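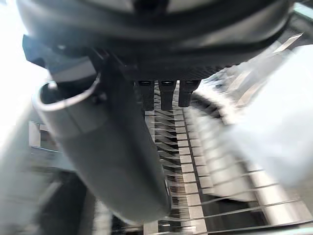
*Figure 1. Metal rack with closely spaced parallel slats, seen at a steep angle.*

## 1. Purpose

This report presents the first part of a student project on rack storage in the teaching kitchen at Rergate. It was prepared by Pendo Rweyemamu and submitted on November 27, 2018. The project asked whether one type of rack could serve both for drying and for short-term storage.

## 2. Rack design

The rack in Figure 1 consists of thin metal slats with narrow gaps between them. Close spacing supports small items that would tip or fall through a wider grid – lids and measuring spoons in particular. It also makes cleaning slower, as a cloth does not pass easily between the slats.

## 3. Method

Users of the kitchen kept a written log for 40 days, beginning in February. Each entry recorded the item placed on a rack and the time of its removal. The log closed with 3,312 entries, well above the 2,000 set out in the project plan. Eight entries were illegible and were left out of the analysis.

## 4. Findings

Most items were removed on the day they were placed. Trays stayed longest and often blocked access to smaller items. A separate place for trays is recommended before the second part of the project begins at Jorgate.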